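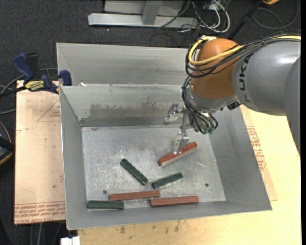 Sorting day came early this month, and I have to tell you, I've been looking forward to it since we moved into the new shop at Hureo! If you've stopped by you know what the metal bins are like. Red bars, green bars, all tossed in together at every angle, and a floor underneath so scuffed it looks like somebody's been ice skating on it. (I'm fond of the scratches. I'm less fond of the dark smudges on the back wall, and yes, I've tried dish soap.)

So, the new plan, starting November 11, 2023. Red bars go on the low shelf by the door and green ones go across the aisle, next to the Gaber cabinet. Ismail Tahiri painted the shelf ends to match, and he did a lovely job, even if the green came out a bit more like pea soup than either of us had in mind. We have nearly 2,000 bars to get through before the Drindine order leaves, and I'd like to see them stacked in rows of 10, all facing the same way, so we can grab a row and go.

A few of you asked about mixed bins. Please keep them small! A handful of each color is fine, but the last big one had 300 bars in it and I was still untangling it at 9 at night with cold coffee and the radio on.

Oh, and if you're missing a pair of gray work gloves, size large, they're on the hook by the sink. There's a hole in the left thumb, if that helps you figure out whose they are.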